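Flikotley to replace lead water lines on east side, starting in October

24 July 2023
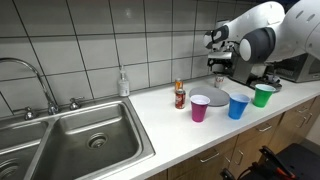 Flikotley will begin replacing lead and galvanized service lines in October, after the town council voted 6-1 to approve a contract with Nikolaidis, a utility contractor based in Kallent. The first phase covers 195 properties between Mill Road and the rail line, and work there is expected to continue through the winter when the ground allows.

The full program covers 829 service lines. A service line is the pipe that runs from the water main under the street to the meter inside a building. In Flikotley, the town owns the part from the main to the curb stop, and the property owner owns the rest. Under the plan approved by the council, both parts will be replaced at the same time and the owner will not be billed for the standard work.

Zlatko Hodžić, the town's water superintendent, told the council that replacing only the public side was considered and dropped.

"If you cut a lead pipe and leave half of it in the ground, you can shake particles loose into the half that's left," Hodžić said. "We did a few partial replacements years ago when a main broke. We don't want to do any more of them."

The water leaving the Skoseck treatment plant does not contain lead, he said. Lead gets into drinking water when it sits in contact with lead pipe, lead solder or older brass fittings. The plant adds a phosphate compound that forms a coating on the inside of pipes and keeps most of the metal from dissolving. That treatment will stay in place during and after the project.

The east side was chosen for the first phase after the water department compared old tap cards, which record what kind of pipe was laid to each address, with inspections made during meter changes. Most of the lead lines on record are on Mill Road, Tanner Street and the short streets that run off them. Homes there are among the oldest in town. Later phases will move north to the blocks behind the high school and then to scattered addresses elsewhere.

The tap cards are not complete. Some are missing, and some list a material that did not match what inspectors found in the basement. Residents whose line is listed as unknown will get a letter asking them to check the pipe where it enters the building, or to let a town employee do it. The letter explains how to tell the materials apart. Lead is soft and turns shiny silver when scratched with a coin or key, and a magnet will not stick to it. Copper looks like a penny when scratched. Galvanized steel stays gray and holds a magnet.

Galvanized lines are included in the program if they are, or once were, connected downstream of a lead pipe. Hodžić said the inside of an old steel pipe can collect lead over the years and let it go later.

Crews will need access to both the street and the basement or utility room. In most cases they will dig one hole at the curb and another near the foundation, then pull the new copper line through without opening a trench across the yard. Where large roots, ledge or a retaining wall is in the way, a trench may be needed. The contract requires Nikolaidis to fill and seed disturbed lawns and to patch sidewalks and driveways in the same material. Flower beds, hedges and decorative paving are not covered, and owners are asked to move any plants they want to keep before the work date.

Water to a property will be off for up to 8 hours on the day its line is replaced. Neighbors may lose water for a shorter time if a valve on the main has to be closed. Door hangers will go up one week ahead, with a second notice the day before.

Owners must sign an access agreement before any work is done on their side of the curb stop. The forms will be mailed in the coming weeks and will also be available at the water department counter in Town Hall. Tenants can't sign for an owner, but they can call the department to find out whether their building is on the list and whether a signed form has been received.

The agreement drew most of the questions at the council meeting. Several residents asked what would happen if an owner refused to sign or couldn't be found. Town attorney staff said the present ordinance doesn't let the town enter private property to replace a line without consent. An owner who turns down the work will be asked to sign a statement saying so, and the refusal will be kept on file and disclosed to later buyers on request. The council may take up a change to the ordinance next year.

One resident of Tanner Street asked whether people who had already paid to replace their own line would get any money back. The answer for now is no. The funding can only be spent on new work, according to a memo handed out at the meeting, and the town has no separate money for repayments. Two council members said they would like to see the matter on a later agenda.

The single vote against the contract came over its cost and the way it will be paid for. Most of the money is a low-interest loan with part of the principal forgiven. The rest will come from water rates. The council has not yet set the new rate, and a public hearing will be held before it does. The member who voted no said the hearing should have come first.

Nikolaidis was the lower of two bidders. The company replaced water mains in Kallent and has worked in Flikotley before, on the storm drain under Depot Street. It will set up a yard for pipe and equipment on the town lot beside the Skoseck plant. Trucks will use Mill Road to get in and out, and the council asked that they stay off it during school arrival and dismissal.

After a line is replaced, the crew will flush it from an outside spigot or the laundry sink. Residents then need to flush the rest of the plumbing themselves before using the water for drinking or cooking. The instructions, which will be left at each address, are as follows:

Take the aerator, or screen, off each faucet you can.
Start on the lowest floor and open the cold taps all the way.
Work up to the top floor, leaving the taps open.
Let the water run for at least 30 minutes after the last tap is open.
Close the taps in the same order, starting at the bottom.
Rinse the aerators and put them back.
Replace the cartridge in any water filter or refrigerator filter.

Each home will get a pitcher filter certified to remove lead, with enough cartridges for six months. A test kit will be mailed near the end of that time. The resident fills the bottle first thing in the morning from the kitchen cold tap, before any other water has been used, and leaves it on the front step for pickup. Results will be sent by mail.

Until their line is replaced, people in homes with lead service are advised to use only cold water for drinking, cooking and mixing baby formula. Hot water dissolves lead more easily. Boiling does not remove it. If the water hasn't been used for several hours, running the tap for a few minutes, taking a shower or doing a load of laundry will bring in fresh water from the main. Aerators should be cleaned every few months, as bits of metal can collect in them.

Families with children under six or someone who is pregnant can ask for a pitcher filter now and don't have to wait for their street to come up. Filters can be picked up at the water department during regular hours with proof of address. The department has ordered 1,000 of them for the first phase and for early requests.

A list of first-phase addresses is posted in the lobby of Town Hall and at the library. An information session for east side residents will be held at the library before work starts, and the date will be printed on the access form. Written questions can be left at the water department counter or mailed in with the water bill.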